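Demonstrations for shelf labeling: by hand with head camera, or by remote control?

Posted by Salma Saber, April 2023

I want to teach our two-arm robot to put small paper labels on the uprights of a storage rack. We have 33 demonstrations by remote control, and they are slow. The operator cannot feel the sticker, so the corner folds very often. Now I am thinking to record a person doing the job with bare hands, with the camera on the head. The labels have a red border and a number written by marker.
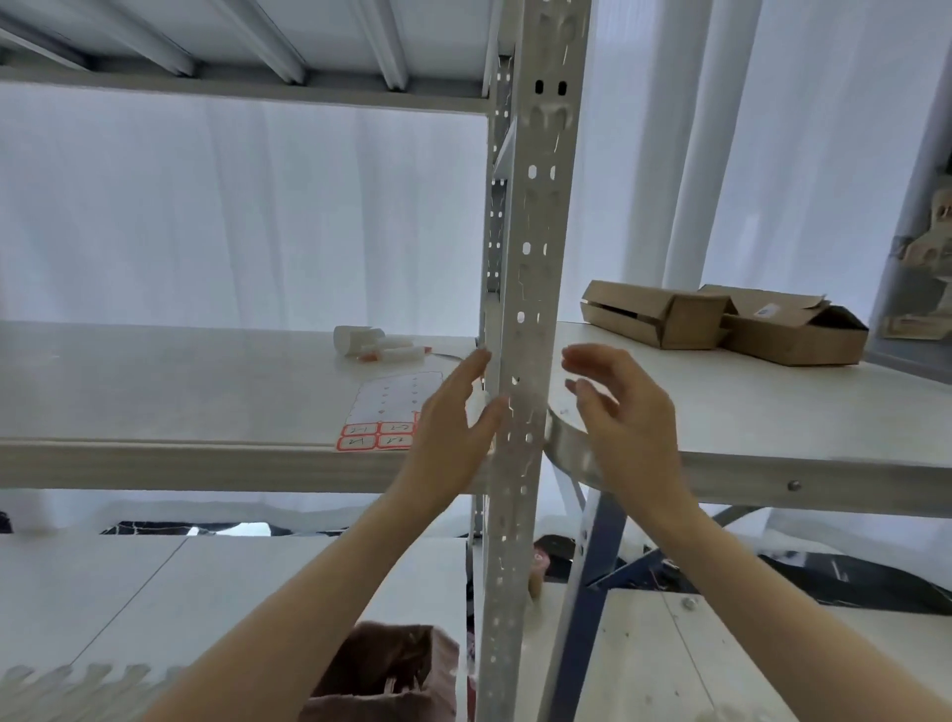
Must the person keep both hands in view all the time?

Try to keep them in view during the whole peeling and pressing. Short moments outside are fine between two labels, but mark these parts so you can cut them later.

I found this rule in the Musora notes. Is it enough? And does the hole pattern of the post make trouble?

Danish Hayat

I did a similar task at Gamell, so I can tell what helped us. We recorded 700 hand demonstrations first and then 20 by remote control, only for the last step. The hand data teaches the order of the work and where to go. One hand holds the edge of the label flat against the post, the other pinches the opposite end and smooths it.
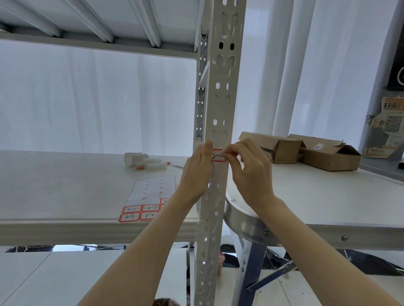 The pressing force is the part you will not get from video. For this we used the remote arms with soft finger pads, and we asked the operator to press at the middle first and then go outward. Please also change the height of the label between recordings, otherwise the robot learns only one place. The holes were no trouble for us after we did this.

nkosi_lab

just use bigger labels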